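Planner update from Tanura: good numbers, thin test

Tanura pushed a new release of its grasp planner on 2021-12-28, and the notes claim it needs just 200 demonstrations to learn a tabletop task where the last version needed 1,000. I'd like to believe it. Tove Lund, who runs the perception side, sent over the results, and they cover 20 trials on 3 layouts. That is a small pile of evidence for a fivefold cut in data.

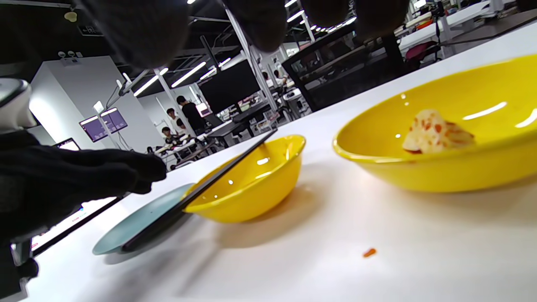
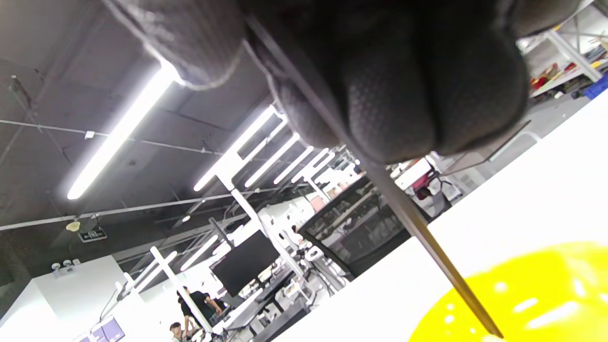
Tabletop work with glossy yellow dishware and a gloved hand.

My bigger worry is depth. Shiny surfaces throw highlights that move with the viewpoint, and the old planner treated some of them as edges. The release notes say this is "improved" and leave it there. Improved how? Brock Poirier tells me the fix is a filter ahead of the pose estimator — fine, but a filter can also wipe out a thin tool seen end-on, and I found no test for that in the repo.

The replay viewer is better, I'll grant them that. You can scrub the planned path against the recorded one and see where they part ways. Zevemholm plans to run the planner on its own data, and I'll hold off upgrading until those logs are out.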